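**Ticket 1071 – Round table, break area: top rocks, edge band suspect**

Site: Talstead, second floor
Opened by: Pavithra D'Souza
Priority: low
Status: monitoring

**Reported problem**

Large round table nearest the window moves when leaned on. Drinks spill. Reporter also says the dark brown edge band "feels like it is coming away" on the side facing the counter. The table is in daily use at lunch and can't be pulled out of service for more than a day.

**Item details**

Pale greyish-beige matte top, dark brown edge. Supplied by Fadard, Tilow range, pedestal base, single column. Height to top surface 745 mm per the order sheet. Base plate 640 mm across. No earlier tickets on this table. One on its twin in the Thomas room, closed in July, cause was a missing foot.

**Log**

August 29, 2024 fell on a Thursday and the area was busy, so the first check was done with the table in use. Pressed down on the rim at four points. Movement at two of them, opposite each other, with a dull knock from underneath. No movement at the other two. That pattern usually points to the base or the floor. A loose top tends to shift in every direction.

Asked people to keep bags off the rim while the check was going on. Partial success.
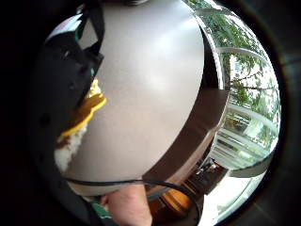 Ran a fingernail along the joint between the band and the top, full circumference. No lifting found. There is a slight step on the counter side where the band stands proud of the surface, which is probably what the reporter felt. Not a fault by itself. Wiped down and left alone, no glue applied.

Second check after 3 p.m. with the table cleared. Tipped it onto a blanket (two people, the base is heavy). Findings:

- Four leveling feet present. One wound almost fully in, the other three out by about the same amount.
- Column bolt at the base plate: tight.
- Mounting plate under the top: six screws, two loose by half a turn. Retightened by hand. Do not use the driver on these, the board strips easily.
- Underside of the band: sound, no gap.

Wound the short foot out to match the others and stood the table up. Knock gone, rocking reduced but still there. Put a level across the top in two directions. Low toward the window. Adjusted two feet on that side, a quarter turn at a time, until the bubble centered both ways.

Load test: leaned on the rim with full weight at the same four points. No movement. Left a full glass of water on the rim and pushed from the opposite side. No spill.

**Follow-up**

Feet have no lock nuts, so the adjustment can drift when the table is dragged. Ordered a set of four from Fadard, part listed as a standard accessory for the Tilow base. No delivery date given yet.

Surface cleaning, as it came up during the visit: damp cloth and mild soap only. The spray from the supply closet leaves a shiny patch on the matte finish and it does not buff out.

**Open items**

1. Fit lock nuts on arrival.
2. Recheck level 60 days after fitting.
3. Check feet on the Thomas room table at the same time.

Reporter told by email. Please lift the table when moving it, do not drag. Reopen this ticket if the knock comes back – a new one will lose the history.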